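**Mittwoch, August: Steckbrett, beidhändige Aufnahmen, Zelle 2**

Anwesend: E. Mägi, I. Simões, ich (Dambrauskienė). B. Nieto ab 14:00 remote dazu. 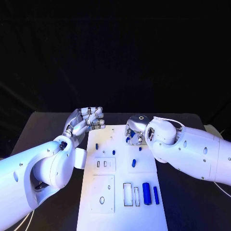
*Kopfkamera, rechte Hand mit blauem Teil über dem oberen Brettbereich, linke Hand in Warteposition.*

**Stand**

Datensatz „Urkley“ nach der heutigen Schicht: 1.810 Episoden, davon 189 von heute. Verworfen wurden heute 10, alle mit Vermerk im Protokoll. Gezählt wird eine Episode erst, wenn beide Hände wieder in Ruhelage sind und der Operator die Pedaltaste losgelassen hat. Die alte Zählweise (Greifer offen = Ende) ist in den Skripten noch als Option vorhanden, bitte nicht mehr verwenden.

**Aufbau**

Weißes Brett auf dunkelgrauer Tischplatte, Hintergrund schwarz verhängt. Der Stoff hatte gestern noch eine helle Kante im oberen Bildbereich, Ilídio hat ihn neu gespannt. Restliche Falten sind links schwach sichtbar. Für den Encoder vermutlich egal, ich lasse es so.

Brettposition über Anschlagwinkel eingestellt, Winkel danach entfernt. Nach jeder Pause Referenzbild aufnehmen und mit dem Overlay vom Morgen vergleichen. Wenn die Brettkante sichtbar neben der Linie liegt, neu ausrichten und im Protokoll `board_shift=1` setzen.

Teile durchgehend blau: kleine Stifte, ein größerer Stift, ein dicker Zylinder, ein dünner Stab. Die Einheitsfarbe ist Absicht. In der Vorserie (Plevine) hat die Policy die Teile nach Farbe sortiert und die Form ignoriert, mit neu lackierten Teilen ging die Erfolgsrate auf null.

**Ablauf je Episode**

1. Startlage nach Liste stecken, Liste wird vom Skript gewürfelt.
2. Beide Hände in Ruhelage, Aufnahme starten.
3. Rechte Hand greift das genannte Teil und hebt es frei ab.
4. Linke Hand geht leicht geöffnet über die obere Brettkante und wartet dort.
5. Teil zum Ziel führen, absetzen, loslassen.
6. Ruhelage, Aufnahme beenden, Label vergeben.

Zu Schritt 4: Elīna hat die linke Hand am Vormittag teilweise neben dem Brett gelassen. Das ist für die Aufgabe gleichwertig, erzeugt aber zwei Modi in den Daten. Vereinbart: immer über der Kante. Die betroffenen Episoden bleiben drin und bekommen das Tag `left_idle`.

**Beobachtungen**

- Verdeckung: Steht die rechte Hand über dem oberen Brettbereich, ist vom gegriffenen Teil in der Kopfkamera nur wenig zwischen den Fingern zu sehen. Die Orientierung des Teils lässt sich daraus nicht zuverlässig ablesen. Handgelenkkamera also nicht optional. Die Ablation ohne Handgelenkkamera können wir uns sparen oder sehr klein halten.
- Das dünne Kabel am rechten Handgelenk läuft im Bogen über das Gelenk. Bei starker Drehung nach innen spannt es. Drehbereich in der Teleoperation begrenzt, Wert steht in `limits_r.yaml`. Größere Schlaufe wäre die bessere Lösung.
- Weißes Brett, weiße Hände: Die Belichtungsautomatik regelt gegen den schwarzen Hintergrund hoch, die Plattenkonturen auf dem Brett werden flau. Belichtung jetzt fest. Frühere Episoden sind mit Automatik aufgenommen, im Metadatenfeld `ae` erkennbar.
- Handschuh des Operators driftet im Daumenkanal. Nach längerer Nutzung schließt der Daumen zu früh unter die übrigen Finger. Neukalibrierung zwischen den Blöcken hilft, kostet aber Zeit.

**Verworfene Episoden**

Überwiegend Fallenlassen beim Umgreifen, dazu Zeitversatz zwischen Hand- und Kamerastrom. Den Zeitversatz hat das Prüfskript erkannt, die fallengelassenen Teile nicht. Ilídio hat sie von Hand markiert. Nieto schlägt vor, das Fallenlassen mit anschließender Korrektur als eigene Klasse zu behalten. Ich bin dafür, sofern der Operator das Teil ohne Eingriff von außen wieder aufnimmt. Alles mit menschlicher Hand im Bild fliegt weiterhin raus.

**Training**

Zwischenlauf auf dem Rechner „Toom“ mit dem Stand vom Vormittag gestartet, läuft über Nacht. Konfiguration unverändert gegenüber dem letzten Lauf, nur der Sampler gewichtet die Zylinder-Episoden jetzt doppelt. Validierung auf den zurückgehaltenen Startlagen, keine Vermischung mit den Episoden von heute.

**Offen**

- [ ] Kabelschlaufe rechts verlängern (Simões)
- [ ] Prüfskript um Fallerkennung über Fingerströme ergänzen (Mägi)
- [ ] Ersatzhandschuh bei Herkcombe anfragen, Lieferzeit klären (ich)
- [ ] Tag `left_idle` nachtragen, Vormittagsblock
- [ ] Mit Ozoliņš abstimmen, ob ihre Auswertung `ae` schon berücksichtigt

Nachtrag 17:40: Toom läuft, Loss unauffällig. Zelle 2 stromlos, Brett bleibt in Position, bitte nicht verschieben.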